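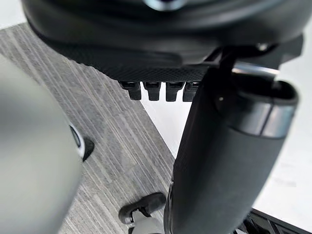 매끈한 검은 면 아래로 촘촘한 무늬의 띠가 지나가는 부분

트라스텐트 사무용 의자, 두 계절 써 보고 남기는 후기

의자 하나 사는 데 이렇게 오래 걸릴 줄은 몰랐어요. 집에서 번역 일을 하다 보니 하루에 여덟 시간은 기본으로 앉아 있는데, 그동안은 식탁 의자에 방석을 두 장 겹쳐 놓고 버텼거든요. 그러다 지난 6월에 허리가 제대로 한번 삐끗했고, 그제야 남편 눈치도 안 보고 검색을 시작했습니다.

후보는 셋이었어요. 트리드몬트는 매장에서 앉아 봤을 때 등판이 참 좋았는데 팔걸이가 제 책상 밑으로 안 들어가서 포기했고요, 시엔은 예쁘긴 정말 예쁜데 좌판이 깊어서 저처럼 키가 작은 사람은 등을 붙이면 발이 살짝 뜨더라고요. 결국 트라스텐트로 정했고 배송비까지 243달러 들었습니다. 해외 주문이라 도착까지 꽤 기다렸지만 상자는 모서리 하나 안 찌그러지고 왔어요.

조립은 혼자서 50분 걸렸습니다. 설명서에 그림만 있고 글이 거의 없어서 등판 연결할 때 좀 헤맸어요. 나사 네 개를 처음부터 꽉 조이지 마시고, 전부 느슨하게 끼운 다음 한 바퀴씩 돌아가며 조이세요. 저는 그걸 모르고 두 번 풀었다 다시 했답니다(팔이 후들후들...). 동봉된 육각 렌치는 짧아서 손바닥이 아프니 집에 긴 게 있으면 그걸 쓰시고요.

앉는 느낌은 처음 일주일은 솔직히 딱딱했어요. 괜히 샀나 싶어서 반품 규정까지 찾아 읽었는데, 열흘쯤 지나니 엉덩이가 적응한 건지 쿠션이 풀린 건지 한결 편해졌습니다. 무엇보다 오후 네 시만 되면 찾아오던 허리 뻐근함이 많이 줄었어요. 높이 조절은 부드럽고, 젖히는 강도는 제일 약하게 해 놓아도 제 몸무게로는 좀 뻣뻣합니다. 체중이 60킬로그램이 안 되는 분들은 매장에서 꼭 한번 젖혀 보고 결정하시길 권해요.

아쉬운 점도 적어 둘게요. 바퀴가 단단한 편이라 마룻바닥에서는 드르륵 소리가 납니다. 아래층에 미안해서 노른우드 러그를 하나 깔았는데 이제는 밤에 움직여도 조용해요. 그리고 검은색은 먼지가 정말 잘 보입니다! 저희 집 고양이가 흰 털이라 더 그런데, 아침마다 마른 수건으로 한 번씩 닦는 게 일과가 됐어요. 팔걸이는 높낮이만 되고 좌우로는 안 움직이니 어깨가 좁은 분들은 참고하세요.

별점은 다섯 개 중에 네 개 드릴게요. 겨울 지나고 쿠션이 얼마나 꺼졌는지 이 글 밑에 덧붙이겠습니다. 궁금한 점은 댓글 남겨 주시면 저녁에 몰아서 답해 드릴게요.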